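## 3. Method

The project looked at how jokes about one celebrity announcement spread and changed on three forums. The announcement chosen was the engagement of the television presenter Colette Cordier to the chef Marek Štěpánek, made on the Civus network in October. Posts were collected by hand by two members of the group and stored in a shared spreadsheet.

A post was kept if it named either person, contained a joke and had at least one reply. Reposts with no change to the wording were removed. This left 229 posts out of 700. Each post was given one main type:

- wedding food and catering
- the cancelled series of *Masson's Table*
- the presenter's former co-host
- other

Both coders worked alone and met afterwards to settle differences. They disagreed on 63 posts, most of them in the last two types – the former co-host is often mentioned without being the target of the joke.
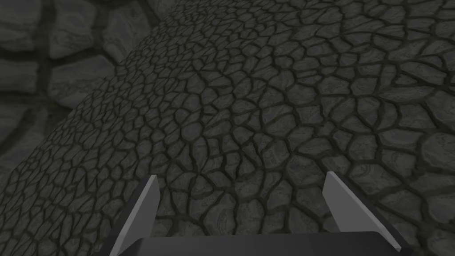

Dwynwen Parry asked at the interim review whether a joke about catering was a joke about the couple at all, given that half the forum was already making fun of the chef's menus before the announcement. The coding guide was changed after this. A food joke now counts only if the wedding or the engagement is mentioned in the same post or in the post it replies to.

## 4. Results

After the change, catering was still the largest type, with 138 posts. Most of these came from a single template, in which a guest list is written out as a tasting menu. The template first appears in our data on the Plerkum forum at 21:40, under the account of Gervásio Marinho, who agreed to be named. Later versions swap the courses but keep the closing line about the bill.

Jokes about the cancelled series arrived later and had fewer replies. They also depended more on knowing the programme, and several replies asked for an explanation. Fan magazines picked up the menu template and left the others alone. 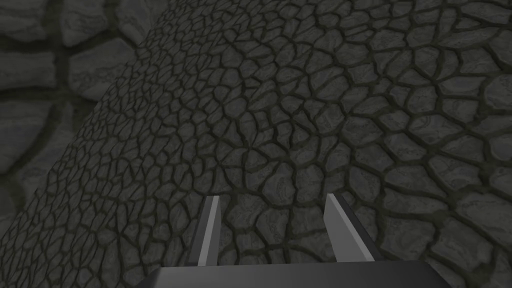

Page 7

### 4.1 Limits

Deleted posts could not be recovered. The Brenard forum hides replies from new accounts, so reply totals there are probably too low and were not compared with the other two. Sarcasm was coded as a joke only when both coders agreed.

The type "other" is too broad. Iolanda Rangel's suggestion of splitting it into jokes about money and jokes about clothes was tried on one forum, but the groups overlapped and the split was dropped. The full coding guide, with both versions of the food rule, is in Appendix B.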